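2024-02-01

Table top, Wesville job – second coat

Started at 8. Heating had been on low overnight and the thermometer by the door read 11, so I turned it up and did the sweeping while the room came round. Swept under the bench and behind the timber rack as well, which was overdue. Moved the Tikholm chair parts to the upper shelf to keep them out of the dust.

First coat of oil went on before I left last time and had all gone in by this morning. Rubbed down by hand with the fine grey pad, following the grain, then vacuumed and went over it with a lint-free cloth. Took the underside edges down a little more where they still felt sharp to the thumb. The corner nearest the window has a faint scratch running across the grain – it shows only from low down. Left it for now. If it is still there after this coat I will scrape that corner locally and start it again.

The colour is what the customer asked for, pale and not yellow. I was worried about the tan streaks taking the oil darker than the rest and going blotchy, but they have stayed quiet. The big oval figures look well and I am glad we turned that board face up. Thongchai wanted it underneath. 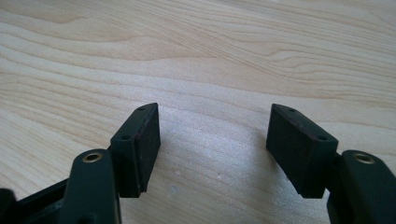
Thongchai still says the straighter boards would have been the safer choice for a dining table, and that wide figure like this moves more when the heating goes off in May. Lertchai Panyasiri added in pencil on the job sheet that the slotted holes in the battens will take care of it, provided whoever fits them doesn't do the screws up tight.

Both fair. I have opened the slots a touch longer on the outer two battens and waxed the screws.

Second coat on thin with a cloth, wiped back after a tea break. Used less than last time. Tin is 71 on the shelf list, nearly done – tin 99 is the same oil but an older batch, so don't mix them on this top. Rags laid flat outside on the slabs, not in the bin.

Still to do: check the corner, third coat if needed, wax, fit battens. Ring Chaimongkol for the leg bolts, they sent the short ones again.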